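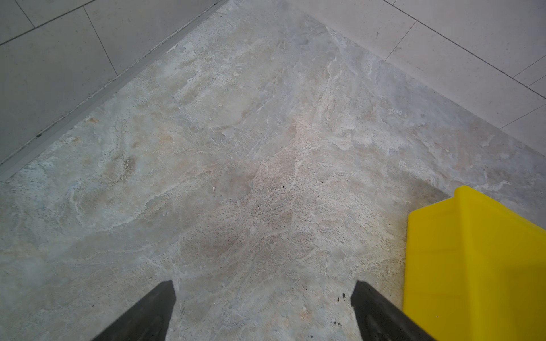 ### 3.2 How cleaning staff speak about worn floors

The second part of the study concerns the words that cleaning staff use when they judge the condition of a floor. Earlier work by our group (Negi and Manninen) treated this judgment mainly as a question of training. In the interviews from Bistlow and Ulora, however, the participants seldom referred to any training. They spoke about their own years in the building, and about colleagues from whom they had learned the work.

We interviewed 15 cleaners, each of them twice. The first interviews were made in January, when the entrances in both towns are heavily used and much grit is carried inside. From the transcripts, Rugemalira and Chaudhary marked 202 passages in which the look or the feel of a floor was mentioned. The coding was done separately and then compared. In 77 passages the speaker connected the condition of the floor with the time needed to clean it, and these passages are the basis of the present section.

The most common word was "tired". A tired floor is, for these speakers, a floor which takes more time than the work plan allows. The word "dirty" was used with more care. Several participants said that a visitor will call a floor dirty when the surface is only uneven in color or has small pores, and that no amount of mopping can answer such a complaint. A pale, blotchy surface with fine pitting, as in Figure 4, belongs to the kind of floor they had in mind.

**Figure 4.** Mottled floor surface in pale grey and off-white, with fine pitting. A yellow plastic bin stands at the right.
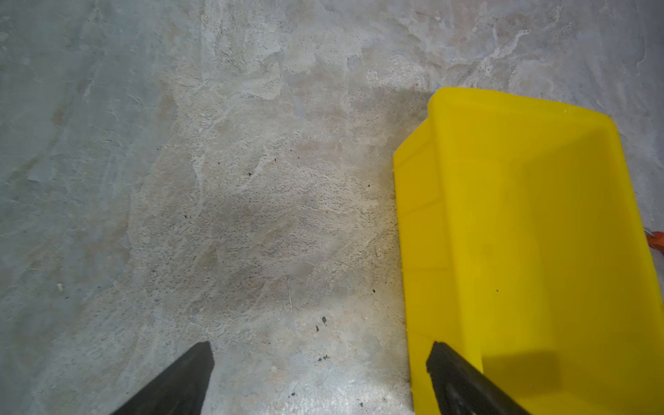
Complaints of this type were a sensitive matter. One cleaner from Ulora told us that she had stopped to explain the difference, "for they look at the floor and then they look at me." Her supervisor used the same two words, but in another way. For him, "tired" was a reason to ask for repair, and "dirty" a reason to speak with the person on shift. We found this second use also in the written complaint forms, where the box for the cause of the problem has only a single line.

The work plans themselves make no difference between floor conditions. They give one time for each 100 square meters, and the same value is applied to a new corridor and to an old one. Dunbar has suggested that the plan could include a simple factor for wear, and we return to this proposal in Section 5.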